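4.2 How loan officers come to know a small shop

We were surprised, and rather pleased, by how often the people we talked with came back to the value of simply visiting. Of the 17 loan officers at Stadeck who sat down with us, 15 had spent part of their working lives outside lending, and they spoke fondly of those years. One had run a laundry service with her brother and could still recite what a used dryer ought to cost. Meifang Qian, who kindly read an early draft of this section, pointed out that lenders have told stories like these for a very long time, and she shared a branch handbook from 1916 that urges new clerks to "look at the machine before looking at the man."

Officers with such a background asked more about upkeep, resale and busy seasons, and they were quicker to suggest a payment plan with lighter months after December. Eight of the borrowers we later spoke to at Pillo and Flotier remembered those questions well, and several told us that they had felt listened to (a word that came up again and again in our notes). We take up the textile handling group of loans more fully in Section 5.
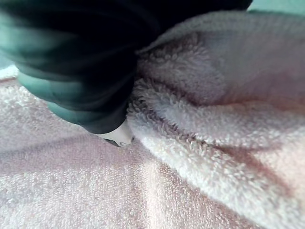 Figure 3. Gripper with a small white fingertip, close to a raised fold of towel.

We do not want to make too much of this, as our group was small and came from a single lender. Still, the pattern fits nicely with what Xaba found among farm equipment lenders, and we are grateful to Marietjie Xaba for letting us borrow her interview guide.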